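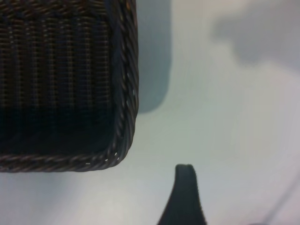
Asked by sulline_renter on September 15, 2021 | Category: Cleaning & Storage | 3 answers

Musty smell from woven baskets after storage. Can they be saved?

I moved from Sulline to Gromirstead over the summer and had most of my things in a storage unit in between. Among them was a stack of dark woven baskets I use on open shelves for hats, chargers, mail and so on. The unit was not climate controlled. When I unpacked, the baskets smelled like an old basement. I don't see any fuzzy growth on them, but the smell gets into whatever I put inside. A clean scarf picked it up overnight.

So far I have vacuumed them with the brush attachment and left them by an open window for 2 days. It helped a little, then the smell came back when the weather turned humid. I have read everything from baking soda to bleach to a garden hose. I don't want to soak them and have them warp, and I'm worried about the color coming off.

They are some kind of plant fiber as far as I can tell, no label left. What order should I try things in, and at what point do I give up?

Answer 1 (accepted)

Vacuuming was the right first step, but do it again, inside and out, and go slowly along the rim. Dust packs in under a braided edge and the dust holds a lot of the smell.

Then wipe them down. Mix equal parts white vinegar and water, dip a cloth, wring it hard so it is only damp, and go with the direction of the weave. Test the bottom first. If you get a lot of color on the cloth, stop and use plain water with a drop of dish soap. A little color is normal on dark dyed baskets.

Drying matters more than the vinegar. Stand them on a wire rack or on their sides with a fan blowing across them, out of direct sun, which can make the strands brittle and fade the dye. Give them a full day, more if your house is humid. They will feel dry on the outside well before the inside of the braid is dry.

If there is still a smell, put each one in a big trash bag with an open box of baking soda, tie it shut and leave it for 3 days. Make sure the basket is completely dry before you do this or you will make it worse.

Skip the bleach. It takes the color out in patches and weakens the fiber.

As for giving up, if you have done all of this twice and a scarf still picks up the smell, I would let them go. Also toss any that have soft spots or strands that crumble when you press them.

Comment from sulline_renter: Did the wipe and the fan. Got some brown on the cloth but they look the same. Two of them are fine now, the biggest one is in a bag with baking soda.

Answer 2

Check the closet or shelf too. When we lived in Rarnberg I cleaned the same basket over and over and it was the back wall of the cupboard that was damp. I wiped the wall down, moved the shelf out a couple of inches, and got a cheap humidity gauge. If yours reads high all the time, a small dehumidifier will do more than anything you put on the baskets.

Also, next time don't stack them for storage. Wrap each one in an old sheet, no plastic.

Answer 3

just put them out in the sun, 100 percent works. or buy new ones, they had them at Aguiar last October for cheap

Comment on this answer: Sun does kill the smell but an hour or so is plenty. I left one on the porch all week and it faded on one side.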